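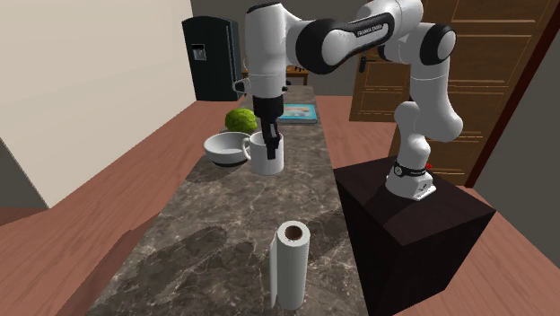

28th April

Work on the kitchen build resumed this weekend in the shared workshop at Ojeda. The simulated kitchen now loads in full, and the pick-up routine for the mug has been rewritten. The previous version, dating from November, approached at an angle and was retired after 431 trials.

The new routine lowers the gripper vertically — a slower motion, but easier to tune. Over 1,000 runs are planned before any parameters are transferred to the bench at home. Members wishing to review the colour settings or the log files will find both in the Gelelo folder.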